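Cups, canisters and a very long shelf: an afternoon at Groltwood with Leonor Antunes

I got there in February with wet shoes and a notebook that had been in the same pocket as my umbrella, so forgive any gaps. Leonor Antunes had the kettle on before I'd found a hook for my coat. If you've borrowed tableware for a wedding or a school supper in our part of town, it probably came off her shelves. The lending room is on the upper floor at Groltwood, up the stairs with the loose tread, and I'd been meaning to ask her about it for ages. How do you keep that many plain white things in order and still want to look at them?

"You don't want to look at them," she said. "You want to put your hand out and get the right one."

We started with the cups, which is where everybody starts. She has 200 of the same white one on the main list, and she's stubborn about them staying the same. People offer her cups all the time, lovely ones, their grandmother's, with gold on the rim! She takes some for the odds shelf. They never go in with the others.

"If I send out a crate to a supper and one cup is a bit taller, it won't sit under its neighbor. Then somebody forces it, and I've got a chip. I don't mind chips in my own kitchen. I drink out of a chipped one every morning. But I can't lend one."

I asked how she checks, and she picked up a cup, shut her eyes and ran her thumb once round the rim. (I tried it. I missed a nick you could have hung a coat on.) She does this with every cup that comes back, then again when it goes out. I said that sounded like a lot of thumbs. She said it's the only part of the job she'd never hand over to a machine, and then she admitted she hands it over to Henrique Tavares whenever her back is bad.

Henrique was at the sink end while we talked, doing lids. The canisters are his department, or he's made them his department. They're tall and white and they hold tea, sugar, rice, whatever the borrower's kitchen needs, and he has opinions about them that could fill this whole page. His main one is that a canister should be stored open.

"A closed canister keeps its last job," he told me. "You had coffee in it, you close it, you come back in a month, it's still coffee. Lids go in the drawer. It annoys people."

Does it annoy Leonor? "Every week," she said. "I can't find the lids. He's right, though, so the lids stay in the drawer."

The shelving is newer than I'd thought. Until last year everything lived in crates on the floor, stacked against the wall, and to get at the soup bowls you had to move the dessert bowls, and to move the dessert bowls you had to move whoever was sitting on them. Simão Loureiro put the long shelf in over a school break. I got hold of him on the phone later and he was cheerful about it, in the way people are cheerful about jobs that are finished.

"She gave me a drawing on the back of a Tradano invoice," he said. "It had the heights marked with a cup. Literally, she'd drawn a cup, then a cup and a half, then two cups. I said, Leonor, what's that in inches? She gave me a cup."

He took the cup home and built from it. The lowest shelf takes a canister with room for your knuckles over the top, the middle ones take two cups stacked and no more, and the top one is shallow on purpose so nobody hides things behind things. I liked that very much. I went home and looked at my own top shelf, and I won't be telling you what was behind the flour.

Back to the room. I asked about packing, and here Leonor got properly animated and made me stand up and do it. Her crates take 11 cups in paper, plus a gap. I said surely the gap is a place for one more cup? She gave me a look. The gap is where your hand goes to lift the first one out. Fill it, and the person at the other end has to pull a cup up by its rim, and they'll do it with cold fingers in somebody's driveway.

The paper is another thing she's fussy about. No newspaper (ink on the glaze, then ink on the tablecloth) and no bubble stuff. She uses plain brown sheets from Wada, torn in half, and gets them back from borrowers about as often as she gets the cups. She irons them. I laughed, and she pointed at the ironing board.

I wondered if she ever gets tired of white. She thought about it for longer than I expected. "In winter, a bit. When it's grey out and they're all lined up. Then you get some light from the windows and they look like they've each got a slightly different white. I had a person here from Bomunar who told me that's the clay. I don't know. I never saw two the same after that, which was unhelpful."

She does most of the sorting in the afternoon, when whoever's free comes up to help. There's talk, there's the radio, somebody holds a cup up to check it and somebody else gets on with the next thing. Most people who stay past their first hour get handed a stack and a dry cloth. I lasted until a quarter past four.

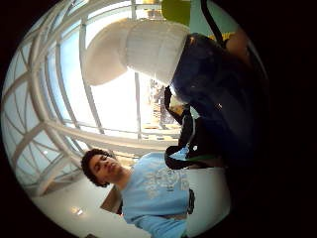 Blandine Brunet thinks Leonor has it wrong about stacking, and she told me so in a long message when I mentioned I was writing this up. Two cups high is still one too many in her view; every stacked cup wears a little grey ring into the one below, and you only notice once it's been through a season of suppers. She hangs hers from hooks. She also wanted me to know that hooks are quicker to dust.

I read this out to Leonor over the phone and there was a pause. "Hooks," she said. "And what does she hang the canisters from?"

She did concede the ring. She rubs it off with a paste of baking soda and a damp cloth, going round and never across, and if it won't shift in a couple of tries the cup goes to the odds shelf with the grandmothers. She reckons that happens more with the older stock. Henrique, shouting from somewhere behind her, reckoned it happens more when Leonor does the stacking.

I'd saved one nosy question for last, which was how much goes missing. Less than you'd think, she said. At the biggest supper last year, 83 cups went out and they all came home, along with a teaspoon that wasn't hers and a very good bread knife. She's still got the knife. She's put a note up by the door about it, and she says she's in no particular hurry for the owner to read it.

If you want to borrow, go up in the afternoon and bring your own crate if you've got one with decent handles. Leave the gap. And if you've had one of her white canisters sitting in your pantry since the fall with rice in it, Henrique would like it back, lid separate.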